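Glycolysis net ATP - why does my book say 2 and the site say 4??
Biochem Help > Intro Metabolism
29 replies - showing most recent page

mudpuppy_lab
ok so quiz coming up and I'm stuck. Jalineck textbook says glycolysis makes 2 ATP. The Lundham study site says 4. Same pathway, same glucose. Which one do I write down

tealbeaker
Both. 4 made, 2 spent up front, net 2. Read the question. If it says "net" it's 2. If it says "produced" it's 4.

mudpuppy_lab
the question just says "how many ATP does glycolysis yield"

tealbeaker
Then 2. Yield = net.

oxbowpete
Not always. My instructor counted gross and marked people down for 2. Ask.

tealbeaker
Your instructor was wrong then. Yield has meant net in every book I've taught from.

oxbowpete
Fine but the grade is the grade. Write "4 gross, 2 net" and nobody can take the points.

mudpuppy_lab
doing that. next thing - where do the 2 spent ones go. I have hexokinase and then I lose it

ringform
Hexokinase is the first, glucose to glucose-6-phosphate. Second is phosphofructokinase, fructose-6-phosphate to fructose-1,6-bisphosphate. Isomerase step in between costs nothing. People skip it and then the names don't line up.

mudpuppy_lab
THAT was it. had the isomerase eating an ATP for some reason

Heiskanen_notes_fan
Get the Heiskanen notes if your library has them. One page per enzyme, no fluff. August printing has the corrected arrows, the older one has pyruvate kinase drawn as reversible.

oxbowpete
Everything's reversible if you push hard enough

ringform
Please don't tell a first year that. Under cell conditions pyruvate kinase is treated as irreversible, that's why gluconeogenesis has to go around it through oxaloacetate.

oxbowpete
it was a joke. mostly. delta G is not a wall

ringform
Didn't say it was a wall. Said how it's treated in the course.

mudpuppy_lab
can we do total ATP now. I've seen 38, 36, 32, 30. losing my mind

tealbeaker
Old books: 3 per NADH, 2 per FADH2, gets you 38, or 36 if you charge for moving the cytosolic NADH in. Newer: 2.5 and 1.5, gets you 32 or 30 depending on the shuttle. Malate-aspartate gives 32, glycerol phosphate gives 30.

mudpuppy_lab
so which shuttle

tealbeaker
Depends on tissue. Heart and liver mostly malate-aspartate. Your course will have picked one, check the slides.

kelpandcoffee
Slides from my class said 38 in November 2023. So "newer" hasn't reached everybody lol

ringform
38 is fine as a history fact, bad as an answer. The half numbers come from protons per ATP, there's nothing special about them being whole.

oxbowpete
And real mitochondria leak, so even 30 is generous.

tealbeaker
Agree with pete for once.

mudpuppy_lab
how are you all memorizing the order. flash cards not sticking. I made 20 of the Skosen kind, the ones with the tear off corner, and I just learn the cards in the order they're stacked

Heiskanen_notes_fan
Shuffle them?

mudpuppy_lab
did. then I know none of them

kelpandcoffee
Draw it from blank paper. Carbons only first, no names. 6, 6, 6, 6, split, 3 and 3. Then phosphates. Then names last. Takes a few tries before the names hang on to anything.

oxbowpete
Disagree, names first. The enzyme name tells you the reaction. Kinase moves a phosphate, isomerase rearranges, dehydrogenase does the NAD. Learn what the words mean and you can half guess the rest.

kelpandcoffee
Works until aldolase

oxbowpete
ok aldolase you just learn

ringform
Do both. And learn the second half as happening twice per glucose, that's were most of the wrong totals come from. One BPG gives one ATP but you've got two of them.

mudpuppy_lab
last one I swear. is substrate level phosphorylation a different thing from the payoff steps or the same thing

ringform
Same thing, the payoff steps are examples of it. Phosphoglycerate kinase makes ATP in glycolysis by taking the phosphate straight off 1,3-bisphosphoglycerate and putting it on ADP, no membrane and no proton gradient. Pyruvate kinase does it again with PEP. If you need a picture in your head, think of the black gripper hanging off the end of that arm over the red-orange tray - the enzyme is the gripper, it holds the donor and the ADP close and the phosphate goes across directly. ATP synthase is another setup completely, it runs off the gradient. Don't mix the two on the quiz, and write "per glucose" next to every number.

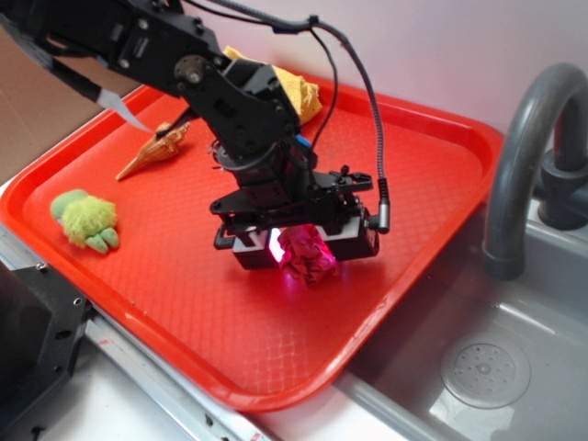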